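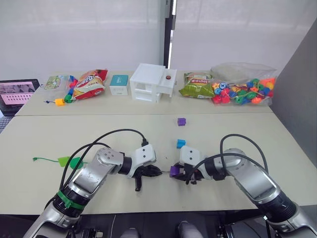 Two arms at work over a pale tabletop.

I'd been meaning to talk to a proper bread person for years, and when I finally got the chance I turned up in Wevdale at ten past four in the morning with my jumper on inside out. She noticed straight away. "You'll fit in," she said, and handed me an apron.

She's been running the bakery on the main street since she was 38, and before that she did the books for a timber yard out at Evwood. No baking in the family, no fancy course overseas. "Mum bought sliced white and so did everyone else's mum," she told me. "I didn't eat a decent crust until I was married."

What got her started was a bag of flour she bought by mistake. She'd wanted plain for a birthday cake and came home with strong bread flour, and the cake was so tough the kids used it as a doorstop. So she used up the rest of the bag on bread, and the bread was awful too, but she liked making it. "I liked that it didn't mind waiting for me. I could go and hang out the washing and come back and it had got on with things."

I asked about the sourdough starter, because you have to (and because mine died in the back of the fridge last winter, poor thing). She rolled her eyes a bit. People get very precious about starters, she reckons, and they don't need to. Hers lives in a plain bucket with a plate on top. It hasn't got a name. "Flour and water. If you forget it for a week, feed it and have another go. If it's gone pink or furry, chuck it out and begin again. I've done that twice and the customers never knew."

She keeps the range small, and it drives some of the locals mad. There are 3 loaves on the list: a white, a seeded and a dark rye. That's it, except at Easter, when she gives in and does buns. When she opened she had eleven kinds of everything and was throwing half of it out. "I was baking for a shop I'd seen in a magazine," she said. "Wevdale wanted toast."

By five the first white loaves were out and I'd stopped being any use at all. I just stood there with my coffee and listened to them crackle. If you've never heard bread crackling as it cools, go and make friends with a baker! It's a tiny sound, like someone walking on dry leaves in the next room. She doesn't hear it anymore unless somebody points it out, which I found a bit sad, and I told her so. "You don't hear your fridge either, love."

We got on to money, and she was more open about it than I'd expected. The standard white loaf is 700 grams and she hasn't made it any smaller, even when flour went up and up. She put the price up instead, wrote it on the board in big letters and waited for the complaints. "I got a few. One bloke went off to the supermarket for a month and then came back and didn't say anything, and I didn't say anything, and he had his usual." Power is the bill that keeps her up at night these days. The big oven is an old Lozano she bought second-hand, and it's slow to heat and hungry once it gets there, but she knows every hot corner in it and won't hear a word about replacing it.

The mixer is a different story. It's a Skisine, it's got a temper, and she swore at it twice while I was standing there. Anything over a certain load and it starts walking across the floor, so there's a folded towel jammed under one foot. "That towel's been there longer than the lino," she said.

Her best day so far was the December before last, when she sold 423 loaves between opening and lunch. She was so tired she sat down on a flour sack and fell asleep with the till drawer open. I asked if she'd want another day like it. She had a good long think, scraping down the bench the whole time. "I'd want the day. I don't know that I'd want the feet."

Of course I asked what a home baker should do differently, meaning me. Use more water than you think, she said, and stop adding flour every time it sticks to you. Wet your hands instead. Leave it in the oven longer, too. Most home loaves come out blond, and she'd give them another ten minutes, even if the crust looks a bit too dark for your liking. And let it cool before you cut it. I said I never manage that last one. "Neither do I," she said, and tore the end off a rye that was still too hot to hold.

The shop opens at half past six. There were people waiting at the door by quarter past, one of them in slippers, and she let them in early. I went home with a seeded loaf under each arm and flour all down my inside-out jumper.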